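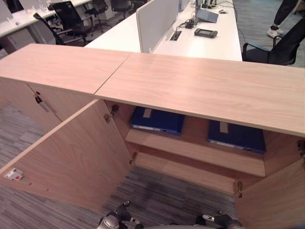 Cabinet by the scanner bench, left door open

Hi Remo, me again about the chip scanner! It still drops off the Plurmont records page after 5 or so animals. I did the restart you suggested, swapped the cable and tried it on Afia's login — same thing. We had 18 rescue hedgehogs to check in this morning and I ended up typing more than nine chip numbers by hand (slow going with gloves on). The spare scanner from Kirkdale works fine on the same computer, so I'm using that for now. Can you send a new one?

Augustina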